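# About Flikbridge

Welcome, and thank you for stopping by! We make a hand-held gripper kit for people who want to teach robots everyday jobs, and we've been at it long enough to have strong feelings about fingertip pads.

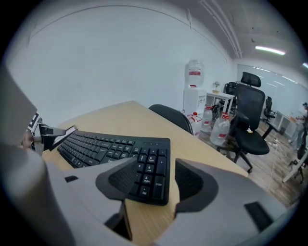 *The Flikbridge hand gripper over a keyboard, number pad side first.*

## How we got started

Flikbridge began with Gudrun Tangen and a borrowed bench in the Brotholm building, back when the whole company could share one pot of soup for lunch (and often did). Gudrun had spent years fixing packing machines, and she kept meeting small shops that wanted a robot arm to do one modest thing - put lids on jars, say, or sort returned cables - and gave up when they saw how much programming it would take. She thought it would be a good deal friendlier if you could pick up the robot's hand, do the job yourself a few dozen times, and let the software learn from that.

The first version was heavy, pinched your thumb, and had to be held together between sessions with a rubber band. We still have it on a shelf and we're fonder of it than it deserves. The one we sell now came along 2 years later, after a very long July of sanding, swearing and reprinting the trigger.

## What we make

The Flikbridge Hand Kit comes in one case. Inside you'll find the gripper itself, a camera mount, a set of marker stickers, spare finger pads and a printed guide that we rewrite every time a customer calls with a good question. The fingers open and close with a squeeze, and the pads have a textured face so that small or slippery things stay put. Worn pads slide off and new ones slide on, no tools needed.

You can record with it wherever the job happens: a kitchen counter, a stockroom shelf, an ordinary office desk. Most people are comfortable with it after about 60 minutes, and the ones who take longer are usually having fun trying to pick up coins.

The recordings go into our desktop program, Tritstead, where you can trim them, label them, toss out the bad ones and get the rest ready for training. Tritstead comes with every kit. There's no subscription, and we don't keep copies of your recordings unless you ask us to look at something for you.

## Setup days and lending

If you'd like company for the first day, we offer a setup visit. One of us comes over, helps you pick a sensible first task, and records alongside your crew until everyone has had a turn. We're happy to talk you out of a task, too. Folding fitted sheets is a hard place to begin, and we'd much prefer you started with cups.

Schools can borrow a kit for up to 26 days free of charge, and we pay the postage both ways. Please send it back with the pads still on! Teachers who want to keep one get the education price, and we'll take the loan kit itself if you've grown attached to it.

## Who we are today

We're still a small bunch. Gudrun runs the workshop and tests every gripper by hand before it's boxed up. Our molded parts come from Akgül, a family shop that has put up with our changes of mind since the very first batch and once opened on a holiday to save an order for us. The Tritstead folks sit close enough to the workshop to hear when something drops, and their bug list is better for it.

As of our last stock count, 1,029 kits have gone out the door. Repairs come back to the same benches they left from, so if you write to us about a sticky trigger there's a fair chance the person who answers is the one who put it together.

## Come and see us

Our door is open on Friday afternoons for anyone who'd like to try the gripper before buying. Bring something from your own work that you'd like a robot to handle one day - the odder the better - and we'll put the coffee on. If you can't make it in person, the contact form works fine, and we do read all of it, even the long ones.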